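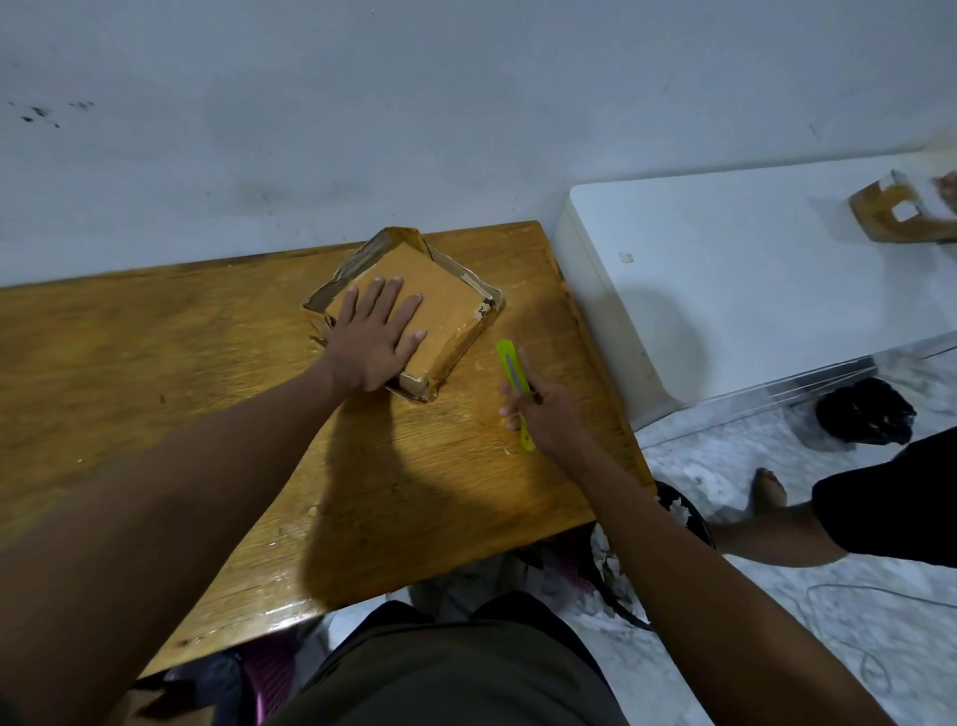 *Parcel 34, still in its box.*

**Grilmont pour-over kettle, 2 months in**

Short version: good kettle, dumb lid. Paid $69 from Istach, shipping included. Would buy again at that price, not a dollar more.

The good. Spout is great. Slow steady stream, no glugging, and I've poured with a lot of kettles that glug. Handle stays cool. Boils enough for two mugs in around 4 minutes, which is fine by me. Base is small and fits next to the toaster.

The bad -- the lid. Fits so tight you need a towel to get it off when it's hot. My old Seltia had a little knob you could acutally grab. Cord is short too, 35 inches, so plan your counter.

Temp hold works but it beeps when it's done. Loud. Can't turn it off, I looked thru the whole manual. At 5:30 am that's a problem in my house.

Looked at the Cartwright as well. Nicer finish, bigger, weighs a ton when full. Returned it.

Hard water here so I descale every few weeks, vinegar, done. No rust so far.

4 stars. Fix the lid and it's 5.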